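Section 3: Covering and Marking Out the Long Table

Before you unpack a single thing from the Astwood craft set, please take an afternoon (or at least a good chunk of one) to get the table ready. I know it's tempting to skip ahead to Section 4, where the fun begins, but a well-covered table will save you more grief than any other step in this guide, and once it's done it can stay down for weeks.

What you'll need

One roll of brown kraft paper, wide enough to reach both long edges of your table
Two rolls of blue tape, the low-tack kind that painters use
A tape measure, a soft pencil and a long straightedge
Scissors, plus a plastic scraper or an old store card
A damp cloth and a dry one

The Astwood set comes with a starter roll of paper, which covers a table up to 400 cm long with a little to spare. If yours is longer, order the Dustisgate refill instead, and you'll have enough for a second covering later in the year.

3.1 Laying the paper

1. Clear the table and wipe it down with the damp cloth, then go over it again with the dry one. Crumbs and bits of old glue will show up as bumps the moment you lean on them with a pencil.

2. Stand at one end and unroll the paper toward the other. Go slowly. If you have a helper, ask them to hold the starting end flat while you walk the roll down the table.

3. Leave the paper alone for 15 minutes before you cut it. Paper that has been on a roll wants to curl back up, and it's much easier to handle when it has had a little time to relax. Have a cup of tea -- just not at this table!

4. Smooth it from the middle out to the edges with the flat of your hand. Use the scraper only on stubborn creases, and keep it nearly flat so it doesn't tear anything.

5. Trim the ends, leaving enough to fold under, and tape the folds to the underside of the table.

Note: If your paper has a shiny side and a dull side, put the dull side up. Pencil takes to it better, and it doesn't throw the lamp back in your eyes.

3.2 Marking the grid

The grid is what makes a long table pleasant to share. Each person, or each stage of a job, gets a rectangle, and things stop drifting down to whoever happens to be sitting at the far end. You'll be putting down two long lines of tape and two lines across.

1. Decide how wide you'd like your working squares to be. We call them squares out of habit, but they're usually rectangles and nobody minds.

2. Mark the two long lines in pencil first, with a small tick every 500 mm. Measure each tick from the same edge of the table, or your lines will wander.

3. Run the first long strip of tape along the ticks. Pull out an arm's length at a time, hold it just above the paper, look down the line, and only then press it in place. 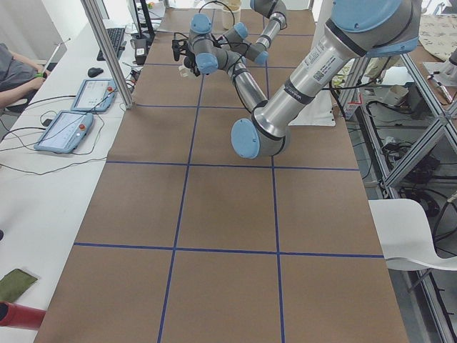
4. Lay the second long strip in the same way, checking the gap between the two strips at both ends and once in the middle. If it's off by a finger's width, lift the tape gently and try again. Low-tack tape will forgive you once or twice, but after that it starts to bring the paper up with it, so cut a fresh piece.

5. Add the two cross lines. Let them pass right over the long strips; there's no need to cut and butt the ends together, and the overlaps help hold everything down.

6. Rub every strip with the dry cloth, paying extra attention to the crossings.

Caution: Never trim tape with a craft knife while it's on the table. The blade goes through tape, paper and varnish before you feel it. Tear the tape by hand or snip it with scissors.

Caution: Wait 24 hours before wet gluing on a newly varnished table, even one that feels dry. Moisture under the paper can leave a cloudy patch that is very hard to polish out.

3.3 Looking after the covering

Brush the paper off at the end of each session, working away from the tape so the bristles don't catch its edges. Small stains can be left alone. For a tear, slide a scrap of kraft paper underneath and dab it with Rullier paste, then weigh it down with a book until it has set. We used to suggest taping over tears, but Xiuying Hao wrote to us in June to point out that the patches get mistaken for grid lines, and she's quite right.

When the time comes to change the paper, peel up the cross lines first, then the long ones, pulling each strip back low over itself.

Last revised Sep 30, 2024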